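Solberg Folding Meeting Table
Conference and Training Room Furniture — Kevitcombe Range
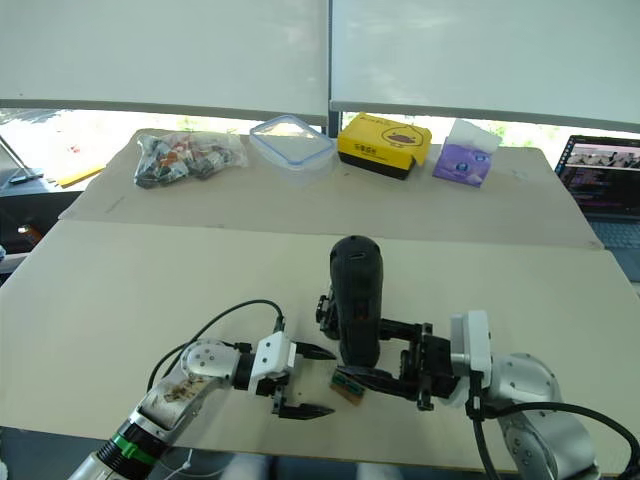 The Solberg is supplied by Stultum to schools, colleges, libraries and public offices that need to change the layout of a room several times in a week. It is offered as a single table or in matched sets, and may be ordered with or without a storage trolley.

Construction

The underframe is welded steel tube with a powder-coated finish in grey or black. The legs fold flat beneath the top and lock in both positions. Each foot has a levelling glide for use on uneven floors. The edges of the top are sealed on all sides and the corners are rounded.

Tops are available in beige, white, oak effect and mid grey. Small variations in shade may occur between production runs, and customers adding to an existing set should quote the original order number.

Arrangement

Tables may be placed end to end or side by side. Linking clips are supplied as standard with sets of 8 or more and can be bought separately for smaller orders. The Oso corner unit, sold separately, allows a closed square or horseshoe layout and folds in the same manner as the main table.

Storage

The trolley holds 8 folded tables, stacked flat, and runs on four castors, two of which are braked. It should be loaded by two people. Folded tables should not be leaned against radiators or glazed partitions.

Care and cleaning

Wipe with a damp cloth and a mild detergent, then dry. Abrasive creams and solvent cleaners will dull the surface and are not covered by the guarantee. The leg locks should be checked once a year — each October is suggested for schools — and any loose fixings tightened with the key provided.

Delivery and guarantee

Standard colours are normally dispatched within 3 weeks. Delivery is to a ground-floor entrance unless otherwise agreed in writing. Orders of 24 tables or more include placement in the room and removal of packaging. The frame and folding mechanism are guaranteed for 8 years in normal indoor use. Replacement glides, clips and keys can be ordered singly.

Enquiries

For quotations and colour samples, please contact Eldana Negash in the Contracts Office. Questions on spare parts and guarantee claims should be addressed to Mesfin Kassa.

Prices and specifications revised May 2018.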